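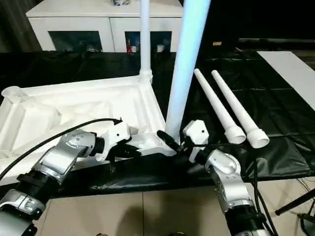
13 Jun 2019

Stand assembly, two arms, day three of this thing. Writing it down before I forget which settings we ended up with, because last time I trusted my memory and we all know how that went (sorry Ayantu).

Got 47 episodes saved today. I threw out 10 of those after lunch, all from the first batch, where I was still getting my hands used to the new leader handles and kept overshooting with the right arm. You can see it in the joint plots, a big wiggle right before contact every time. I'd rather not teach it my wiggle. The discards are in the folder called maybe_not, please don't merge them back in!

What we're after is the big white base flat on the mat, poles going up out of it, then the tubes with the threaded ends getting joined on. Left gripper holds the front edge of the base, right gripper works low on the pole. The pole leans if you let it, and I like keeping a bit of lean in the data. Marar wants every start pose the same, I want them messy, we've been arguing since February. For now I nudge the base a little between episodes and put the tubes down at whatever angle they land, thin ends away from me.

Things I noticed:

Threading is awful. The couplings are white on white and through the head camera I can hardly tell where the ridges start. I ended up going by feel, meaning by watching the current on the wrist joint, and the policy won't get that unless we log it. Ayantu Gidey says it's already in the raw stream and only gets dropped in the export. Need to check with her which script does that.

The black mat is shiny when the overhead lights are on full, and the folds in it catch the glare too. I turned the lights down after episode 13 and it looked better to me, so there's a lighting change in the middle of the set. Tagged it. Might be good for us, might be a headache, ask me in a week.

Cable on the left arm: I keep an eye on the loop when the elbow comes up high. No snags today but I slowed down each time and that's probably going to show up as a funny pause. Arham has clips in the drawer, I should just go get them.

Episode length is all over the place. Fastest was 70 seconds, and the slow ones went well past two minutes because I fumbled the second tube and had to regrasp. I kept the regrasps where I got it back cleanly. If the tube rolled out of reach I stopped recording and reset.

Also the Hinetine viewer crashed twice while I was labeling. Saving after every episode now.

Tomorrow: swap operators so it isn't only my habits in there, try the right gripper a bit higher on the pole, fix the export. And somebody please charge the foot pedal, it died on me at

oh and the spare fingers are in the Preresico box, second shelf, left side.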